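Open Day at Görtz

I went for the sandwiches, let's get that out of the way. The flyer said lunch provided, and it said robots in much smaller letters, and I had 90 minutes to kill before my bus back to Trillcombe.

The Görtz building is one of those places you drive past your whole life without wondering about. Inside there was carpet! I'd expected oil on the floor and sparks, and I got carpet, a coat rack, and a woman with a clipboard who gave me a sticker to write my name on. I wrote my sister's name. I don't know why. I panicked.

They put us in groups and mine was mostly retired men who asked about torque. Our guide was a young guy with a cold (he kept turning away to sneeze into his elbow, very polite) and he walked us down a long hallway to see Harkus, which was what they called the program that did the thinking. I'd pictured something with shoulders. Harkus was a screen on a wall with six rows of folding chairs in front of it.

"It practices in here first," the guide said. "Last night it did 1,287 tries."

"Tries at what?" I asked.

"Stacking blocks."

Well, I laughed, and then nobody else did, so I turned it into a cough and he offered me a lozenge.

One of the torque men wanted to know what happened when it dropped one. The guide said it started over. And did it mind? The man asked this quite seriously, with his hat in his lap, and the guide thought about it for longer than I would have. He said he'd only been there since March, and that was really a question for upstairs.

My sister used to build towers on the stairs when we were kids, one block to a step at first and then higher and higher, and she'd make me hold my breath while she reached. I hadn't thought about those stairs in ages. I had her name stuck to my sweater and I sat there on a folding chair holding my breath for a computer.
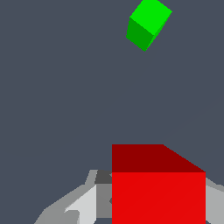
Harkus at practice, red block and green block, from the open day booklet.

The guide let us watch for a good while. The torque men stopped asking things. Somebody's phone buzzed and got shushed, and I'm fairly sure I was the one who did the shushing.

Afterward there were the sandwiches, egg or ham, under plastic wrap in a room with a view of the parking lot. I took an egg one and an extra for the bus. The woman with the clipboard wanted to know how I'd liked it, and she read my sticker and called me by my sister's name, and I said I'd liked it very much, thank you, I used to be quite good at that myself.

I missed the bus by 3 minutes. I sat down in the shelter and called my sister, and when she picked up I asked if she still had the blocks.

"What blocks?" she said, with her mouth full. So I told her.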